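2023-02-24

**Conneely students log household wiping data with hand-held grippers**

The automation club at Conneely has passed the halfway mark of its Pevurgate project, which collects demonstrations of household chores for training a manipulation model. Members have recorded 2330 demonstrations since December. The club's threshold for a first training run was 2000.

Each student signs out a hand-held gripper and works at home. The current task set is surface wiping: the operator picks up a cloth with the jaws, brings it to a flat surface and wipes. Round cooktops were added to the set this month, after tables and windowsills.

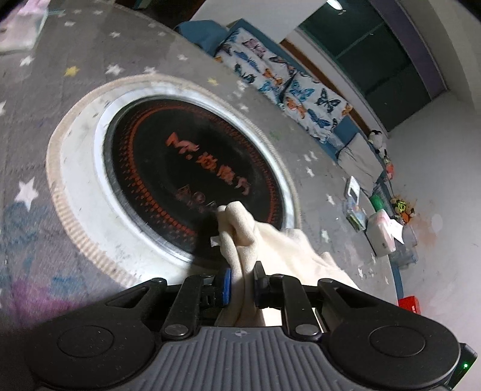 Demonstrations are trimmed in Zestix, a labeling tool written by last year's members, and checked by a second student before they enter the set. So far 111 have been rejected, mostly for a dropped cloth or a late start marker. Rejected takes are kept in a separate folder and may be used later for failure detection.

The club will test the trained policy on a Drivow arm in the school workshop. The arm's jaws open to 84 millimeters, slightly less than the hand-held units, so takes with thickly folded cloths will be left out of the first run.

Students who want to join the next recording round need to complete the gripper calibration sheet first. Sheets are available at the workshop desk. Units must be returned with the finger bolts tightened and the memory card in place.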